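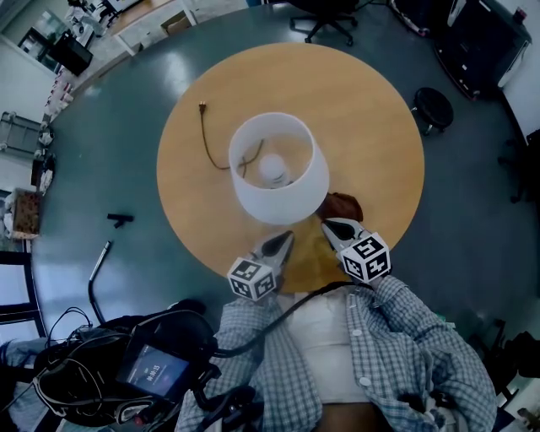 By Zdeňka Brabec
December 10, 2020

Blog > Diary > Around the house

I finally got the round table cleared off today, and then put a lamp on it and undid all my good work. The lamp has been on my mind since October, when Žofie Kadlec handed it to me on her way out the door and said "you have a dark corner, don't argue." I do have a dark corner. It's the one where I sit to read in the evenings, squinting like my grandmother, and I've been telling everybody I'd fix it for two years.

So the white drum shade is lying on the table with the bulb still inside and the cord trailing off across the wood, and I've been going back and forth about it all day. I like the shade! I didn't expect to. In Žofie's apartment it always looked like something from a dentist's waiting room, but against that orangey wood it looks warm and friendly, even lying there with its open end up like a bucket. A plain round bulb, a plain white shade, a skinny brown cord. I had a whole list of fancy lamps saved from Jalon (the cheapest one I liked was 1,788 and I closed the tab so fast), and this one was free.

The cord is the problem. It would be fine if my outlet was where a sensible person would put an outlet, but mine is behind the bookcase, and the bookcase is full. I tried to picture the cord going along the baseboard, then under the rug I don't own anymore, then up behind the armchair. None of it works without an extension cord. I have one somewhere. I looked in the hall closet, the kitchen drawer, the box marked "cords" (old phone chargers, all of it) and then gave up and made soup.

The floor in that room is too shiny for a lamp, that's my other worry. It's dark, that teal-gray I picked from a sample the size of a playing card, and it bounces light back up at you. Every time I turn on the overhead I get a big glare right by my feet. Mom says a shade will soften it. Mom also said the floor would look lighter once it was down, so we'll see.

I called Bartoš, the little repair shop by the tram stop, to ask about a base. The man there is very patient. He asked what kind of fitting it was and I said "the normal kind," and there was a long silence. Then he told me to bring the whole thing in and he'd look through his shelf. He's open until noon on Saturday. I asked if he'd have something low and heavy, because I knock into everything, and he said he has one heavy enough to hold a door open. Sold!

Oh, and the table. I want to write this down before I forget what I used. I'd let it get so dull and ringed with mug marks that I was covering it with a cloth, and last weekend I took everything off and cleaned it with the Trandedent stuff my sister swears by. It smells like oranges and floor wax. One coat, wiped with an old T-shirt, left overnight with the window open a crack (freezing, I slept in socks), and then a second coat. It came up honey-colored, much lighter than I remembered. I keep walking past just to run my hand over it. I paid 2,000 for that table secondhand and for a long time I thought I'd been robbed, and now I think I did all right.

Next job is seating. The black office chair rolls all over that floor if you so much as sneeze, and the little round black stool is fine for putting on shoes but not for dinner. My back was killing me after one bowl of soup. There's a place in Grindport that sells old café chairs and Žofie says she'll drive if I buy lunch. She'll want the dumpling place, and she'll want dessert, so this may be an expensive free ride. I'd be happy with two that match. I'd be happy with two that don't match, if they stay where I put them.

Called Žofie tonight to tell her the lamp is on the table. She said, "On it? Lit?" and I had to say no, just lying there. She laughed at me for a good long while. Then we got onto her neighbor and the parking thing and it was 8 before I remembered I hadn't fed the cat.

Still to do: find the extension cord, move the bottom row of books, put felt on the table legs before I scratch that floor again. And write back to Aunt Hana about the holidays. I've been putting that one off longer than the lamp.

Going to bed. Reading by flashlight for now.

We use cookies to remember your settings and count visits. By continuing to browse you accept our cookie policy. Accept | Manage preferences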